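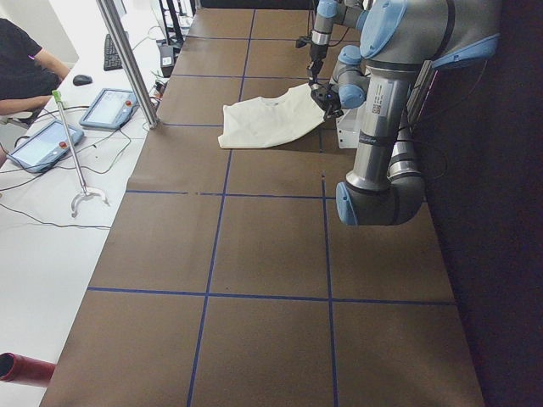

Evidence room walk-through, Barnance police station, September. Completed by Peadar McGrath. The room passed on locks and lighting and failed on labeling. Clothing items should be laid out one at a time on a covered table, like the white garment on the brown surface marked off with blue tape, and bagged before the next one comes out. On my visit two jackets from separate cases were on the same bench.

1. Door lock and key log: OK. Log signed for every entry.

2. Camera over the counter: OK. Clock is 4 minutes slow. Reset it.

3. Property tags: FAIL. Of 252 items on the shelf list, most had tags, but the kidnapping case boxes had only a name in pencil.

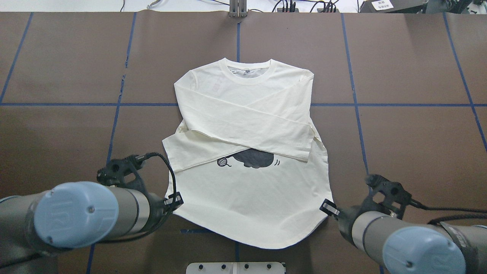 The pencil names need to be replaced with printed case numbers before the boxes go to the Moodley courthouse. Officer on duty was told.

4. Cash safe: OK. Almost 1000 in seized bills, sealed, two signatures.

5. Paper bags: LOW. Reorder at 200.

6. Fire extinguisher: OK. Tag current.

Recheck items 2, 3 and 5 next month.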